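April 10, 2018. Bench notes, Jumska finger kit, second sitting.

OK, picking up where I left off. Velimir wants an answer on whether we buy the kit or send it back, and I keep getting asked about it at lunch, so I'm writing everything down as I go. Mimoza, if you're reading this before I've typed up the proper version, skip to the list at the bottom. I'm working in the gray bin with the cradle bracket and the red shape-sorter box, same as last time. 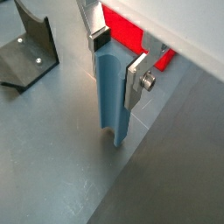
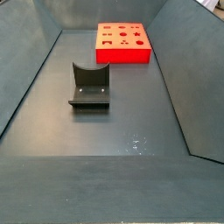 ## Fingers, mounting

I like these fingers more than I expected to! The one in the close-up is the pale blue one with the half-pipe channel down one side and the rounded tip. My first thought when I opened the kit was that the channel was there to save plastic, but it's for picking up round stock (dowels, pens, the pegs from the Flornness set), and it does a nice job of that. A peg settles into it and stays put when the wrist turns over.

Mounting took me 40 minutes the first time, and I blame the instructions. Jumska's sheet shows the clamp block going on before the bracket, and if you do it in that order you can't get a wrench anywhere near the bolt. Bracket first, bolt finger-tight, then the block, then snug everything up. Second time through I was done before my coffee got cold. I wrote the order on a piece of tape and stuck it inside the lid of the kit box, so please leave it there.

The surface finish is a bit chalky. Senad thinks it'll wear smooth and start slipping and he wants to rub it down with something grippy now. I'd rather wait and see. We've got a spare pair if they go bad.

## Pegs into the bracket

Ran 40 pick-and-place cycles with the short pegs, laying each one across the cradle on the L bracket. That curved top edge is forgiving, so this is the easy test, and the kit breezed through with 6 misses, all of them from the first batch when I had the approach height set too low and the tip was dragging. I raised it a hair and had no more trouble. I should have caught that sooner, but I was chatting with Stojan and not looking at the screen.

The bracket is held by the two screws in its base plate. Please don't swap them for the longer ones from the drawer. Amirul did that in December and we spent a whole morning wondering why the thing rocked.

## Shape sorter

Much harder, and more fun. The round hole is no problem at all. The star is miserable. The fingers hold the star block fine, but they hide most of it from the wrist camera, so the software guesses at the rotation and guesses wrong a lot. I got it in by nudging the angle by hand, and I'm not going to count those.

The other headache is how far back the box is. With it close to the far wall, the gripper has to come in at a tilt to miss the rim, and then the long finger wants to touch down early. Going to try it pulled toward the middle tomorrow, and maybe turned a quarter turn. The Vlachou gripper had a shorter reach and never had this trouble, but it also couldn't hold a peg to save its life, so I don't miss it.

## Software that came with it

Fine? The setup wizard is friendly. The log export is not: you get one giant file with no cycle numbers, and I had to match things up against my own scribbles. I emailed Manwood (they're handling the sale) and they say a fix is on the way. They also quoted 207 for a replacement pair of fingers, which seems steep for printed parts. Velimir, could you lean on them a little?

## Where I've got to

- Leaning toward keeping it. Good on round stuff, easy to mount once you know the order.
- Need a better answer on the star block before I'd show it to anyone.
- Ask about bulk pricing on fingers, and whether they'd let us print our own.
- Rerun the pegs with the long ones. Stojan has them in his cabinet.
- Wipe down the bin floor before the next run.
- Senad gets the spare pair for his grip experiment, but only after I've finished the sorter runs.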